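When a robot gets the oven door wrong

Hello again! Last time I told you how we teach robots to do jobs by letting them practise inside a computer. Lots of you wrote in to ask the same thing – what happens when the robot messes up? So I've saved up a really good mess for you.

My name is Léonie Hamel and I work on a project called Vistby. We build pretend rooms on a computer, with pretend walls and pretend floors, and we put a pretend robot in them. It has two arms and a gripper on the end of each one. A gripper is the robot's hand, though it only has a couple of fingers, so tying shoelaces would be very tricky.

The job we gave our robot, which we call Rey, sounded easy. Drive up to a little oven, get hold of the handle, open the door and stop. You could do that before you were big enough to reach the biscuit tin (please don't, ovens are hot!). We let Rey try it 100 times in one evening while we had our tea.

When I came back and looked at the scores, I thought somebody had typed them in wrong. Rey had opened the door properly just 6 times. In all the other goes it had driven much too close and pushed. It kept on pushing, too, because as far as Rey could tell it hadn't arrived yet.

Rey sees through a camera up near its head, so when we want to know what it was up to, we look through its eyes.

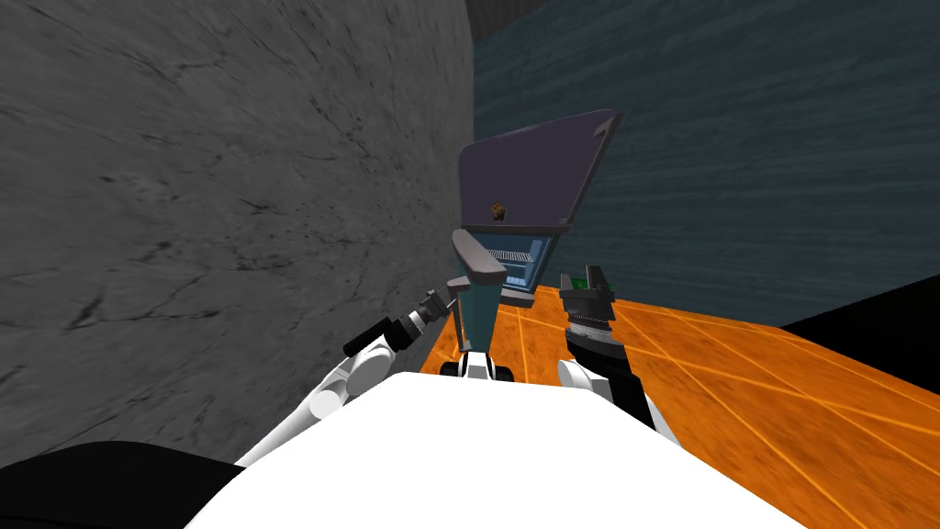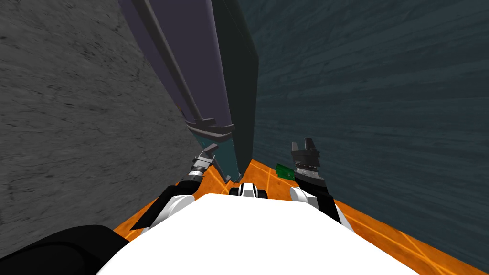 My friend Valentin Masson found the fault, and it took him 4 days. I had been blaming the arms. I'd made their movements slower, then slower still, and it made no difference at all.

The trouble was in the measuring. Rey works out how far away a thing is, and then stops when that number gets small enough. But the number was being measured from the middle of Rey's body, and Rey has quite a big chest! Imagine walking towards a door with a pillow stuffed up your jumper. If you only think about where your backbone is, the pillow is going to hit the door well before you expect it to.

So Rey wasn't being naughty, and it wasn't cross with the oven. A robot doesn't get cross. It was doing just what we had told it to do, and we had told it the wrong thing. I did feel a bit silly.

We fixed it in two ways. First we told Rey to measure from the front of its body. Then we gave it a rule that comes before all the other rules: if you are pushing on something and it feels too hard, stop and back away. Real robots need a rule like that very badly. A pretend oven can't be hurt, but a real one could tip over, and a real person could be standing next to it.

After that we ran the whole lot again, and again, until Rey had done 1,441 tries. It still misses the handle now and then. Valentin wants to give it a drawer to open next, and I've said it has to get better at doors first.

If you'd like to try being Rey, ask a grown-up to help you clear some space. Put on a big coat, stuff a cushion down the front, shut your eyes and have a friend tell you how many steps to take towards the sofa. Go slowly, and say "stop" out loud as soon as you feel the cushion touch!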